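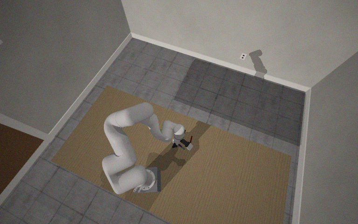

Larasati Sitompul wrote in to say that our spring piece on floor tile had the order of work backward: the layout gets settled before the adhesive is chosen, and the movement joints get settled before either. She is right about the joints, and they deserve more space than we gave them.

A tiled floor moves. The slab under it shrinks as it cures and bends slightly under load, while the tile swells and contracts with temperature. Grout is stiff and takes up almost none of that. When the stress has no outlet, a row of tile lifts off the bed, usually in the middle of the room and often years after the installer has been paid.

The store at Brutlow is a useful case. Its floor covers 2,200 square feet of gray porcelain, laid over a slab that had cured for 55 days. The installer, Drumell, left a gap at the walls but filled it with grout and set the baseboard over it. By the second winter, 7 tiles near the entrance sounded hollow when tapped, and two had cracked corner to corner.

The repair took longer than the original layout. Drumell cut out the perimeter grout, vacuumed the gap to the slab, and fitted foam backer rod under a flexible sealant. A soft joint was then cut across the floor, directly over a saw cut in the concrete that the first drawings had ignored. Ong supplied matching tile from a later batch, slightly darker, and it went under the shelving.

Sitompul's other point concerns sealant. Ulent, the one used at Brutlow, bonds to the two tile edges and should not bond to the bottom of the gap. A joint stuck on three sides cannot stretch evenly and tears along its center. The backer rod prevents this, provided it fits tightly enough to stay put while the sealant is tooled.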